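Trolham Shared Workshop – Help Pages
Robots and automation > Arms and hands

Arm drifts when picking parts off a padded table, fine on a bare one

Posted by Athina Nikolaidis, February 7, 2025
Status: answered. 3 replies

I have been building a bench arm with a fingered hand since November, partly at home and partly at the Trolham workshop. The forearm and hand came second-hand from another member. The shoulder joints, the mount and all the wiring are my own work, so please assume that any fault is mine.

The job I want it to do is simple sorting. It should pick up small electrical parts and a few test objects, lift them, and put them down in a marked place. I teach it each position by hand, save the position, and play it back. I am not using vision for any of this yet, only saved positions.

On a bare table it repeats well enough. If I teach it a grip on a cube it will go back to that cube all evening. On the padded surface it gets worse the longer it runs. The first few picks are good. After that the fingers start to close a bit high and a bit towards the back of the table, and by the end of a run they miss smaller things completely. Tall pegs in blocks are the last to go wrong, and flat things are the first.

What I have tried so far:

Re-zeroing all the joints before each run. This helps for a while.

Slowing the arm to half speed. No difference that I can see.

Tightening the clamp at the shoulder. It was already tight.

Swapping the power supply for the arm. No difference.

I would like to keep the padding if I can. Without it the fingertips hit the tabletop hard whenever I get a height wrong, and I have already replaced one fingertip. The pad is a large fabric cushion with rounded corners and it covers most of the table. Nothing holds it down except its own weight and whatever is on it.

The log from the last long run has 1656 lines. I can post it but most of it is the same three messages. The joint readings at each saved position look right, so as far as the controller is concerned the arm is going where it was told.

Here is how the table is set up at the moment, with the distribution box in the middle because that is the next thing I want it to handle. 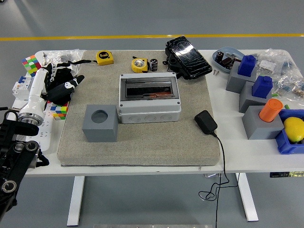 Replies

Fotini Moschos

Your joint readings are right and the fingers are in the wrong place, so I would stop looking at the arm for now and look at what the parts are sitting on. I had much the same trouble with a smaller arm on a foam mat.

Two things can happen with a loose cushion. The first is that it slides. Each time the hand pushes down and away a little, the cushion goes with it, and so does everything on top. You would not notice one pick's worth of movement. The second is that it sinks. A heavy object presses a dip into the filling, and small things nearby end up lower or leaning. That would fit with your fingers closing high.

Your blocks with the pegs are on the bare end of the table, past the edge of the cushion, and those are the ones you say go wrong last. The box and the tape measures are on the cushion. I think that is most of your answer.

This is how I would check it:

1. Put a strip of masking tape on the tabletop along the front edge of the cushion, and another along the right-hand edge. Mark both the tape and the cushion with a pen line that runs across the join.

2. Run your normal sequence 10 times without touching anything.

3. Look at the pen lines. If they no longer meet, measure the gap with a steel rule and write down the direction.

4. Put the cushion back on its lines and play back one saved position. If the grip is good again without re-zeroing, the arm is fine.

If the cushion has moved, fix it down. I used hook-and-loop strip, one half stuck to the tabletop and the other half sewn to the underside of the mat. Sticky-backed strip on fabric peels off in a day or two, so do sew it. Double-sided carpet tape works as well but it is a nuisance to clean up.

For the sinking, put a thin stiff board under the cover, on top of the filling. You keep some give underneath and the parts get a flat surface. Mine is 3 mm hardboard with the corners rounded off so it does not wear through the cloth. You will have to teach all the heights again afterwards.

While you are there, move the power adapter off the cushion. Its cable hangs in loops over the front of the table, and anything that catches it will pull on the padding. I would put the adapter underneath with a tie, and keep the foot pedal off the cushion too.

gresach_bench

could be backlash. what gearboxes are in the shoulder? mine was out by miles until I shimmed it. also 1656 lines for one run sounds like far too much logging, I would turn that down

Athina Nikolaidis

Thank you both. I did the tape test this afternoon. After 10 runs the lines were out by 7 mm, nearly all of it towards the back. I put the cushion back on its marks, played back the first position without re-zeroing, and the grip was good.

I have not tried the board yet. Stesten Timber have an offcut that might do and I will collect it next week. For now the cushion is held with carpet tape along the front and both short sides, and the adapter is going under the table.

To gresach_bench – the gearboxes are the ones that came with the Macedo joint kit. I rocked the forearm by hand with the motors holding and could not feel any play at the wrist, but I will check the shoulder properly when I have it apart. Logging is turned down.

I will leave this open until the board is in and I have taught the heights again.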